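How Wheat Becomes Flour

Bread, pancakes, noodles and birthday cake all start in the same place. They start in a field of wheat.

Wheat is a kind of grass. If you let it grow tall, it makes a bunch of seeds at the top of each stem. The bunch is called a head, and the seeds are called kernels. Flour is what you get when you grind those kernels into powder.

Planting

There are two main times to plant wheat. Spring wheat goes into the ground in spring and is ready by the end of summer. Winter wheat is planted in the fall. It sprouts, grows a few inches, and then rests through the cold months. Snow can help it, because a layer of snow works like a blanket and keeps the coldest air off the plants.

At Terover Farm they grow winter wheat. Firouzeh Karimi plants it in October with a machine called a seed drill. The drill cuts a thin line in the soil, drops the seeds in, and covers them up again. It plants many rows at once. By the next July the green field has turned gold.

Harvest

Farmers don't pick wheat by hand anymore. They drive a combine, which does several jobs at the same time. It cuts the stems, knocks the kernels loose from the heads, and blows away the light, dry husks. The husks are called chaff. The kernels go into a tank on the combine, and the straw falls out of the back.

Farmers measure wheat in bushels. One bushel of wheat weighs 60 pounds. Last summer the biggest field at Terover gave 56 bushels from each acre. An acre is a little smaller than a football field.

The kernels have to be dry before they are stored. If they are damp, they can get moldy or even start to sprout. Farmers test them with a small meter. If the number is too high, they wait for a sunnier day or run warm air through the grain.

Inside a kernel

A wheat kernel is smaller than a grain of puffed rice, but it has three parts.

The bran is the brown skin on the outside. It protects the seed and has a lot of fiber.

The germ is the tiny part that would grow into a new plant. This kind of germ does not make you sick. The word also means "sprout."

The endosperm is the big, pale middle. It is food for the baby plant, and it is mostly starch. White flour is made from this part. Whole wheat flour uses all three. 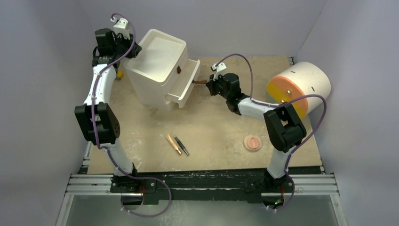
At the mill, the first job is cleaning. The wheat goes over screens that catch sticks and stones, and past magnets that pull out any bits of metal. After that the kernels get a little water and sit for a while, so that the bran turns tough and the middle turns softer. This is called tempering. Then comes the grinding, and the wheat begins to turn into powder. Fine powder does not stay in one place. It drifts and settles on anything flat, in the same kind of thin scatter as the white dust on the beige board in the picture. Millers sweep up often, and not only to be neat. Flour dust floating in the air can catch fire, so mills have rules against flames and sparks.

Stones and rollers

For thousands of years, people ground wheat between stones. In an old mill there were 2 round stones, one on top of the other. The bottom one stayed still and the top one turned. A water wheel, a windmill or an animal did the hard work of turning it.

Most mills today use steel rollers. The rollers come in pairs, and the kernels fall between them. The first pairs have grooves that crack the kernels open. Later pairs are smooth, and they crush the pieces smaller and smaller. After each pair, the wheat is shaken through sifters. Small pieces fall through and big pieces go on to be rolled again.

The Prorkden Mill still has a pair of stones as well as rollers. Mahnaz Talebi runs the stones every Wednesday for bakers who want stone-ground flour. They can grind 800 pounds in a day – a slow day's work next to the rollers, which run in the same building with a steady hum.

Different flours

Hard wheat has more protein. When you mix its flour with water, the protein makes a stretchy stuff called gluten, and this holds the bubbles in bread dough. Soft wheat has less protein, so it is good for cakes and cookies. Durum is a very hard wheat. It is ground into semolina, and most dried pasta is made from that.

All-purpose flour is often a mix of hard and soft wheat. It works well enough for most things you might bake at home.

Try it

Put a spoonful of white flour and a spoonful of whole wheat flour on a dark plate. Look for brown flecks in the whole wheat. Those are bits of bran. Rub a pinch of each between your fingers and see which one feels rougher. Don't taste them, since raw flour can carry bacteria, and wash your hands when you are done.

Words to know

Bushel: a measure used for grain
Chaff: the dry husks around the kernels
Kernel: a single seed of wheat
Tempering: adding water to wheat before it is ground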